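3.2 What we budgeted for

I'll admit our first budget was a mess! Maiara and I priced one arm, one gripper and no spares (optimistic, I know), and then spent January asking Kellenville for more money. For the bathroom cabinet tasks we now plan on two arms and four sets of finger tips, plus $722 for cables and mounts, which we'd left out completely. Leasing came up too, but the shortest term we were offered ran longer than the study, so we bought. Figure 8 has the arm at work by a cabinet seam.

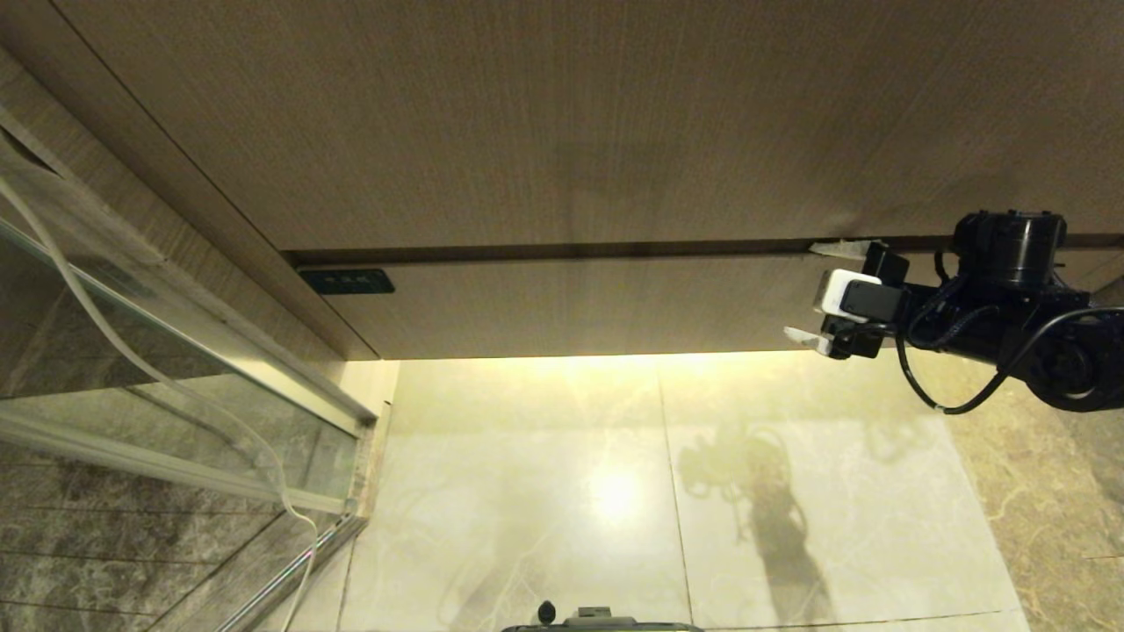 Figure 8. Arm and gripper at the cabinet seam, white finger tips just below the gap.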